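Dustside Cups: data card and README

Dustside Cups is a small collection of teleoperated pick-and-place episodes recorded with one robot arm, one table and a few plastic cups. We made it at the Florport lab to compare two sets of gripper fingers under the same controller. It is not a benchmark. If you want to train a large policy, it will be too small for you, but it can be useful for testing a data loader, for checking a grasp detector on plain objects, or for looking at how much of the view an arm blocks when the camera sits at head height.

Contents

Episodes: 481
Episodes held out for testing: 34
Finger sets: 2 (called "Berge" and "Dunarora" in the files)
Recording rate: 60 frames per second, head view
Arm state: 7 values per frame, six joints and the gripper opening
Language: one short English instruction per episode

The names of the finger sets come from our own drawings. Berge is the first design, with a flat inner surface. Dunarora is the second one, where the inner surface has a shallow curve. Both fit the same gripper body and use the same cable, so a change takes a few minutes and the arm does not need to be calibrated again. We still ran the zero check after each change, and the result is stored in the session file.

Tasks

There are three kinds of instruction. "Pick" asks for one cup by color, and the episode ends when the cup is held above the table. "Move" asks to put one cup next to another one. "Hover" asks only to bring the gripper over the rim of a cup and stay there without touching. We added hover late, when we saw that most failed grasps started with a bad position above the cup, and we wanted examples where only the position matters.

The cups are plastic, without handles, in light colors. In the instructions they are called "green", "blue" and "white". Annotators did not agree on the green cup at first — some wrote mint, some wrote gray — so we replaced all of these words with "green" in the final files. The original wording is kept in the field raw_text. Not every episode has every cup in view. 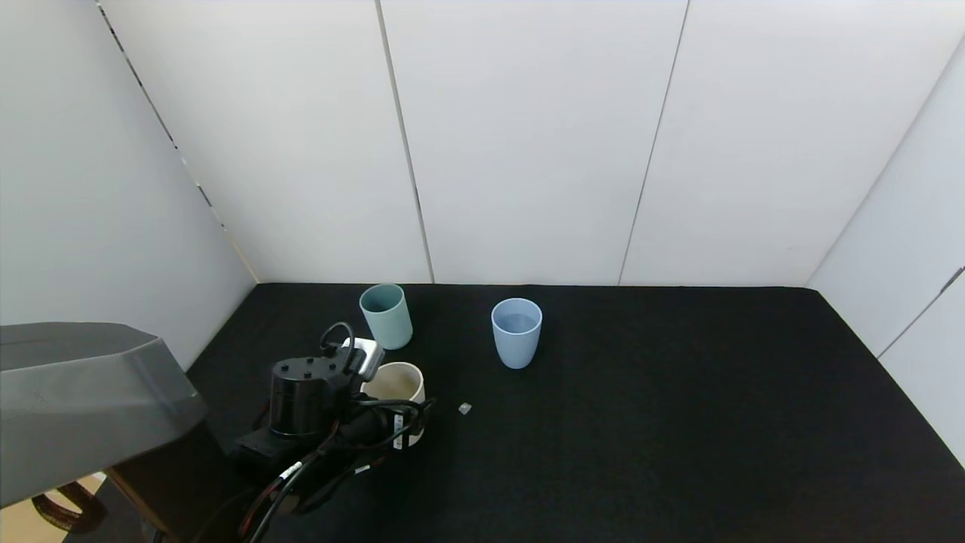
Workspace

The arm works over a black table with white panels on three sides. We chose black for the table so that pale cups would be easy to separate from it, and for the green and blue cups a simple color threshold is often enough. The white cup is also easy on the table, but when its upper part is seen against a panel the threshold fails. Use the provided masks in this case.

Seams between the panels are visible as thin lines. Please do not crop them away if you work on camera pose, they are the best straight edges you will get. The head camera has a wide lens and the seams lean a little. The lens parameters are in camera.json, and undistorted frames are not included.

A very small light-colored object lies on the table in some episodes. It has no instruction and no mask. We label it "small_item" in the object list, and a detector that reports it should not be punished for this.

Cables

The gripper cable makes a loop outside the wrist. In many hover episodes this loop passes between the camera and the target cup, and it is thin enough that a segmentation model will sometimes cut the cup into two parts. The field cable_over_target is true when the cable crosses the cup in the last frame. It was set by hand, by one person, and we have not checked it a second time.

We tried to tie the loop closer to the wrist. It pulled at the connector when the last joint turned to its limit, and we went back to the long loop. If you build a similar setup, leave more free cable than you think you need, and turn the wrist by hand through its whole range before the first powered run.

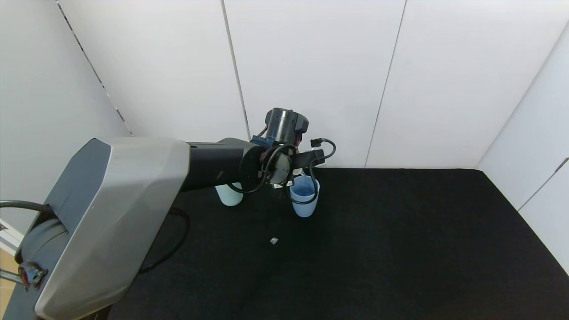
Page last changed: September, version 7

What we learned about the fingers

With a cup held by its side, both finger sets worked well and we could not find a difference that we trust. The difference came with cups approached from above, with one finger inside the rim and one outside. Berge tended to tilt the cup during lifting. Dunarora kept it more level, but it needed a better starting position, and new operators missed the rim more often with it. Our advice is Berge for people who are learning to teleoperate and Dunarora for scripted grasps.

The controller was the same for both. We limited the closing force to a low value after one cup was bent out of shape in an early test. That test is not part of the release.

File layout

episodes/ has one folder per episode, with head.mp4, state.csv and meta.json
masks/ has cup masks for the first and the last frame
sessions/ has the finger set, the zero check and operator notes
camera.json has the lens parameters
split.txt has the list of held-out episodes

Known problems

The clock of the arm and the clock of the camera were started separately. We aligned them by the first movement of the gripper, and an error of one or two frames is possible.

In a few move episodes the arm hides the target cup almost until the end. These are marked with occluded = true. We kept them on purpose — a person looking from the same place would have the same difficulty.

Hover episodes have no success label. We could not agree how far from the center of the rim is still good, so you will find only the measured offset.

Use

Free for research and teaching. If you publish results, please name the collection as Dustside Cups and give the version number, as the masks were corrected between versions 6 and 7 and the scores cannot be compared across them.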